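Catégorie : Maintenance et sécurité › Cellules mobiles › Fiches de contrôle commentées

Contrôle périodique de la cellule « rangement » – bras blanc, meuble deux tiroirs
Fiche n° 159, révision 7
Date du contrôle : 20 juillet 2024
Contrôle fait par : Kobe Van den Broek
Relu par : Els Van Leeuwen
Compteur du bras au départ : 2734 heures

Cotation : C = conforme, R = à reprendre, S = sans objet. La case « bof », ajoutée au stylo sur la fiche précédente, n'existe pas. Merci à son auteur, dont j'ai reconnu l'écriture.

1. AVANT LA MISE SOUS TENSION

1.1 Arrêt d'urgence accessible depuis le poste opérateur, testé à froid – C
Course franche, déverrouillage par rotation. Le capuchon anti-poussière a encore disparu. C'est le troisième, je n'en commande plus.

1.2 Visserie du socle, repères de peinture alignés – C
Un repère à peine décalé. Je l'ai resserré au couple et repeint. La peinture est jaune, l'ancienne était orange, on s'en remettra.

1.3 Carters des articulations, absence de fissure ou de jeu – C
Rien au coude. Légère rayure au poignet, déjà signalée en février par Jytte Eyvindsson, qui l'avait mesurée. Elle n'a pas grandi.

1.4 Câbles au sol fixés ou sous passe-câble – R
Le câble noir côté carton est toujours libre. La fiche de février disait « à faire rapidement ». Passe-câble Drorkamix en stock, étagère du bas, dans son emballage d'origine.

1.5 Faisceau côté pied métallique rangé, étiquettes lisibles – R
Étiquettes lisibles pour qui sait déjà ce qu'elles disent. Le reste est un nœud. À reprendre avec Vaughan Stubbs, qui l'a câblé et soutient qu'il y a une logique.

2. PINCE

2.1 Doigts : usure des faces de contact – C
Faces régulières, pas d'arrachement. Jeu de rechange Stenora au tiroir de l'atelier.

2.2 Force de serrage limitée selon la consigne de la cellule – C
Paramètre relu dans le contrôleur, identique à la fiche. Quelqu'un a essayé de l'augmenter puis est revenu en arrière ; le journal garde tout, y compris les regrets.

2.3 Relâchement commandé et relâchement sur coupure – C
Testé à vide, puis sur la façade d'un tiroir.

2.4 Jeu mécanique entre la pince et la bride – R
Léger, sensible à la main. À revoir après resserrage, avant la prochaine série. Ne pas compenser dans le programme, on a déjà donné.

3. MEUBLE ET OBJETS

3.1 Meuble stable, tiroir inférieur ouvert – C
Essai fait tiroir sorti, bras en prise sur la façade. Le meuble ne bascule pas. La version d'avant basculait, et Wouter Van Beek en garde un souvenir au tibia.

3.2 Glissières : effort d'ouverture sans point dur – C
Un peu de poussière au fond de la glissière droite, essuyée. Pas de graisse, s'il vous plaît. La graisse finit sur les doigts, puis sur le bol, puis dans mon rapport.

3.3 Tiroirs vides avant calibration – C
Le tiroir du bas l'était. Celui du haut aussi, je l'ai ouvert à la main pour vérifier. Le mois d'avant il contenait un sandwich.

3.4 Objets d'essai sans arête coupante – C
Canettes froissées passées au gant, une par une. Une canette déchirée part au rebut, même si elle est « très représentative ».

3.5 Carton de réserve hors trajectoire du bras – C
Posé à gauche du meuble. Le marquage au sol prévu par le plan Dimaculangan n'a pas été fait ; tant qu'il manque, on se fie au bon sens, ressource fluctuante.

4. MOUVEMENT SOUS SURVEILLANCE

4.1 Vitesse réduite active dès qu'une personne est près de la cellule – C
Vérifié au pupitre avant chaque essai.

4.2 Distance de l'opérateur, pieds hors de l'enveloppe du bras – C
Chaussures fermées exigées, été compris. La demande de dérogation pour sandales a été lue avec attention et refusée.

4.3 Cycle complet ouverture/fermeture, tiroir du bas – C
Plus de 11 cycles, aucun défaut. Un bruit sec au premier, jamais réentendu, noté quand même.

4.4 Arrêt en cours de traction – C
Le bras s'arrête et tient la façade. Ne pas tirer le tiroir à la main pour « l'aider ».

4.5 Bridage Horkora sur l'axe vertical – S
Démonté au printemps. La ligne reste sur la fiche parce que le modèle est verrouillé et que le mot de passe est parti avec le stagiaire.

5. SUITES

– 1.4 : pose du passe-câble, Kobe, avant remise en service.
– 1.5 : reprise du faisceau, Vaughan, logique à documenter.
– 2.4 : resserrage de la bride et nouvel essai, Jytte.
– Plan au sol : relancer. Els dit l'avoir relancé. Relancer Els.

Cellule autorisée en vitesse réduite uniquement, jusqu'à levée des points 1.4 et 2.4.
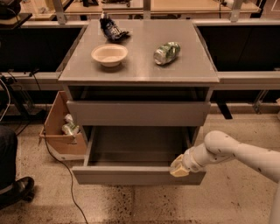 Point 3.1 – pince en prise sur la façade du tiroir inférieur ouvert.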